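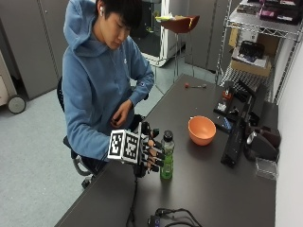 Desk with a bottle and an empty bowl set out.

Drinks and Food at Desks: Frequently Asked Questions
Marum building, second floor. Maintained by Orsolya Szalai, facilities.

Can I keep a drink at my desk?
Yes, if it has a screw cap or a locking lid. Open cups and cans stay in the kitchen. The cap goes back on between sips.

What size of bottle is allowed?
Up to 1000 ml. Larger containers are stored in the kitchen and used for refilling.

Are colored drinks treated differently from water?
They are allowed under the same conditions. Sugared and dyed drinks leave residue on desktops and must be wiped up with a damp cloth at once, then with a dry one. Report any spill that reaches a cable or connector to extension 174 before touching the cable.

Where on the desk should the bottle stand?
Upright, toward the middle, with a hand's width of clear surface on each side. Keep it away from the edge. Cables should not pass behind it, where a sleeve can pull them against the base.

Can I lay a bottle on its side?
Not on the desktop. A capped bottle may be carried or handled in any position, but check the cap first. Caps on reused bottles wear at the thread and can weep when tilted. To test one, fill the bottle with water, close it, and hold it sideways over the sink for 2 minutes. Discard it if the outside of the neck is wet.
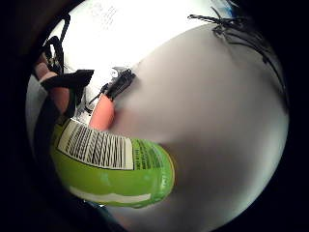

Bottles that pass can be refilled as often as you like. Rinse them daily and wash them with hot water and detergent every second day. Soak the cap separately.

Should I remove the label?
It is optional. Paper labels loosen with washing and clog the sink strainer, so peel them off before the first wash. Printed plastic sleeves can stay on. If the bottle is going back for a deposit, leave the barcode intact.

What are the bowls for?
Dry snacks and fruit. Soup, cereal with milk, and anything with a sauce is eaten in the kitchen. Empty bowls may stay on the desk during the day and go to the dishwasher by 5:30 p.m. Top rack only.

Can I use my own bowl?
Yes. Write your name on the base. Unmarked bowls are put on the shared shelf.

What happens to bottles left overnight?
The evening crew from Brurnen moves them to the gray crate beside the refrigerator. Unclaimed bottles are emptied and recycled at the end of the month.

Who do I ask about an exception?
Leandro Robles handles medical and dietary requests. For lost bottles and bowls, ask Josiane Charpentier at the front desk.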